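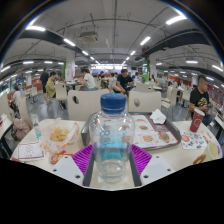 Section 4. Setting up the Nanwood tray return station

4.1 Before you start

This section covers placement, leveling, bin set-up and first use of the Nanwood tray return station in dining areas with counter service. It applies to the single-door and double-door cabinets. Electrical work for the optional lighted sign is covered in Section 7.

Check that the following parts are in the carton:

Cabinet with door or doors fitted
Tray shelf and two shelf brackets
Liquid drain pan with hose
Bin frame, one per door
Leveling feet, bag of four
Hardware bag and hex key
Label sheet

If a part is missing, do not begin assembly. Contact the Povamard parts desk and give the serial number printed on the plate inside the left door.

CAUTION: The cabinet weighs 116 pounds without bins. Use two people to lift it. Do not lift by the tray shelf or by the door handles.

4.2 Choosing a location

The station should stand on the route between the tables and the exit, where customers pass it without turning back. Leave 36 inches of clear floor in front of the doors. Check local accessibility rules, which may require more.

Do not place the station:

next to the order counter or the drink dispenser
within reach of a heater or a hot display case
in front of an exit door, a fire extinguisher or an electrical panel
on carpet or loose floor mats

Note: In rooms with more than 200 seats, install at least two stations on separate walls. One station tends to back up during the lunch period, and trays are then left on tables.

4.3 Placing and leveling the cabinet

1. Remove the strapping and the foam corners. Leave the door tape in place.
2. Tilt the cabinet back and have the second person screw the four leveling feet into the base by hand until they stop.
3. Back each foot out two full turns.
4. Lower the cabinet and move it to its final position. Keep a gap of 1 inch at the rear wall for the drain hose.
5. Place a spirit level on the top panel, first side to side and then front to back. Adjust the feet with a wrench.
6. Tighten the lock nut on each foot.
7. Remove the door tape. Open each door halfway and let go. A door that swings on its own shows that the cabinet is still out of level. Repeat steps 5 and 6.

CAUTION: Fasten the cabinet to the wall with the bracket supplied before loading the tray shelf. A full stack of trays raises the center of gravity, and an unfastened cabinet can tip.

4.4 Fitting the tray shelf

1. Hook the brackets into the slots on the top panel with the short leg facing forward.
2. Set the shelf on the brackets and press down until both clips engage.
3. Insert the two shelf screws from below and tighten with the hex key. Do not use a power driver.

The maximum stack height is marked by a line on the shelf back. Trays with a deep rim stack higher for the same number, so go by the line and not by the count.

4.5 Drain pan and bins

1. Slide the drain pan into the upper rails until it touches the rear stop.
2. Push the hose onto the pan outlet and secure it with the spring clip.
3. Lead the hose to the collection jug, or to a floor drain if one is permitted.
4. Hang a liner on each bin frame and fold at least 4 inches over the rim.
5. Roll the bins in and close the doors.

Note: The pan is meant for leftover drinks and ice only. Soup and sauces will block the outlet.

4.6 Labels

The label sheet has text for trash, paper, bottles and cans, and liquids. Apply only the labels that match the way your waste is collected. Clean the door with alcohol wipes, let it dry, and press each label from the center outward. Paper tray liners with food on them belong in the trash opening unless your hauler states otherwise in writing. Caps may be left on plastic bottles if your hauler accepts them that way.

4.7 First use and inspection

Open and close each flap ten times and check that it returns without sticking. Pour a cup of water into the drain pan and look for leaks at the clip.

After the first 1000 trays, retighten the shelf screws and the door hinges. After that, inspect every July and whenever the cabinet has been moved. Replacement flaps for the Carrasco and Dundora door styles are not interchangeable. Check the style name on the hinge plate before ordering.

Revision: March 2020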